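6 min read

Section 2. Planning and Budgeting Before Your Robot Arrives

Welcome back, and thank you for not skipping ahead to the unboxing section, tempting as it is! This part of the guide is for whoever will be signing for the robot, finding a room for it and paying for the bits and pieces that go with it. Those may be three different people, in which case please read it together over a cup of coffee, ideally before you send in the order form.

Everything here applies to the Lisel two-handed upper body, on either the fixed stand or the Olumley rolling base.

2.1 Decide on the first job

1. Write down one task you want the robot to practice first, in a single plain sentence. "Pick up a roll and set it down on a mark" is a fine one. "Help around the lab" will have you buying things for a year.

2. List every object that task needs, and buy spares of the soft ones. Paper goods get squashed, and a squashed roll doesn't grip like a fresh one.

3. Decide who will run the sessions, and put their hours in the budget from the start. Most first-time buyers we talk to have set aside money for the machine and none for the person standing next to it.

Note: If you can't settle on a first job, our planning desk (ask for Shalini Singhal) will happily go through a few with you. She has a worksheet and a great deal of patience.

2.2 Measure the room

4. Measure the narrowest door between the street and the room. The shipping crate is 56 inches on its longest side and has to turn corners as well as go through doors.

5. Mark out the working area on the floor, with the table in it, and walk all the way around. If you have to go sideways anywhere, choose a bigger room or a smaller table.

6. Check that there is a wall outlet on the same side as the stand.

CAUTION: Never run the power cable across the path people use to reach the emergency stop. Budget for a second outlet if that is what it takes.

2.3 Set the budget

7. Start with the robot quote and add the following lines. The amounts are in dollars and are the ones we suggest for a first year with one robot:

Spare glove and finger set (Zalton hands): 378
Table, lights, tape and small objects: 2000
Dixit service visit: see your quote, as it depends on where you are

8. Order the spare gloves along with the robot. Our March shipments fill up early, and a worn fingertip is a sad reason to lose two weeks.

9. Keep the lights and table on their own line, separate from the robot. Many purchasing offices treat furniture differently from equipment, and sorting that out afterward is no fun at all.

2.4 Choose and prepare the table

10. Pick a plain table with a firm top, and sit the robot at it before you bolt anything down. A white top is cheap and easy to wipe, but a glossy one throws the ceiling lights straight back at the head camera, and so does silver tape. If you are buying new, pay the little extra for a matte finish.

11. Buy good tape, in a dull color, and more of it than you think you need. You'll use it to mark positions on the tabletop, on the table's front edge and on the floor, and it will wear at the corners as people lean on it.

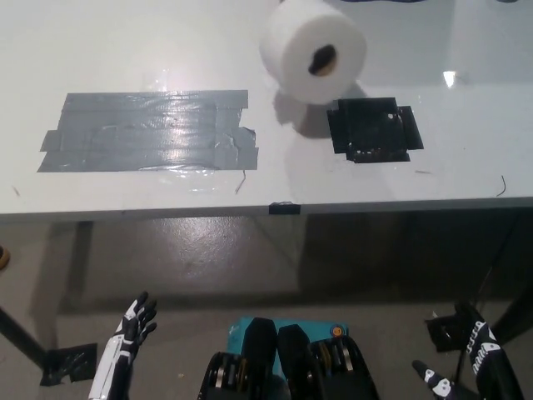 12. Leave room in the consumables line to replace those marks every so often. When you do, peel off the old layer first. Piling new strips over old ones builds up a ridge, and a light object set down on a ridge may roll or tip.

13. Add a lint roller and a pack of cloths to the same order. Stray hairs and bits of wire on a pale table show up in your recordings much more than you'd expect, and a quick wipe at the start of each session is time well spent.

CAUTION: Switch the arms to rest before you reach in to clean or re-tape. Keep long sleeves and lanyards away from the open gears at the shoulders.

14. Once the table is ready, fill in the room form at the back of this guide and send it to us with your order. We'll look it over and call if anything worries us. Unpacking is covered in Section 3.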